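Notes to self: slides are just photos this time, so talk slower than you want to. Water on the left.

**Opening (keep it short)**

Hi everybody, I'm Matúš Vrabec, I run the parts room at Grindside, and I've been asked to talk about boxes. Yes, boxes! Wait a second here. If they don't laugh, go straight on.

Back in January we took in 164 used computer power supplies when the Ďurica office in Prikedov closed down. I said sure, send them over, how bad can it be. (Show of hands - who has a drawer of old cables at home? Ok, keep your hand up if you know what's in it.)

**Why power supplies are a pain to store**

The metal part is easy. It's a box with a fan in it, it stacks, you can line a few up on a ledge and feel very organized.

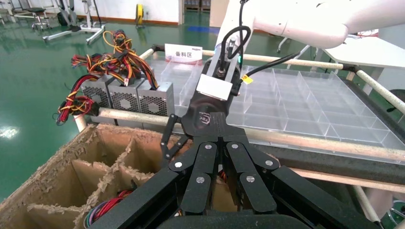

The trouble is the other end. Every one of these things has a tail of wires, and the tail wants to hold hands with its neighbor's tail. You pull out one and you get 3. Somebody at Cornside told me they used to keep theirs loose in a big plastic tub, and when they needed one they'd tip the whole tub out on the floor. We did that too for a while, I'm not proud of it.

So, dividers. Plain cardboard ones, like the kind that come with bottles. One supply to a compartment, wires up. I tried wires down first and hated it, you can't see the plugs and you end up fishing around with your hand.

Things to say about the cardboard:

- it's free, and it rips, and both of those matter
- the top edges go first, wherever the cables rub over them
- I swap a box out when a divider stops standing up on its own, not when it starts looking ugly
- little bits of paper fluff get everywhere, so give the plugs a quick look before you use one

Then zip ties. I love a zip tie! One near the metal end, one near the plugs, and leave the middle a bit floppy so it'll bend over the edge of the box. Don't crank them down hard. With only one tie the wires fan out and you're back to spaghetti - pause on this next slide and let people look at the colors for a second.
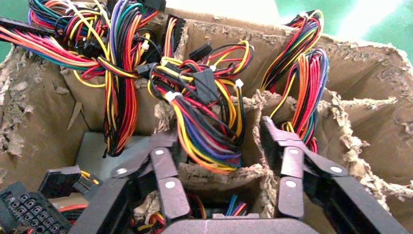
**What I'd do differently**

Taller boxes. I went with what we had, and the cables come up over the rim, so stacking is out.

Also labels on the metal, facing up. Ours were on the side for the first 2 months, so every search meant lifting things out. It took me more than 5 tries to find one particular unit, with a guy waiting at the counter.

Ask if anybody has a better divider than cardboard. Write down what they say this time.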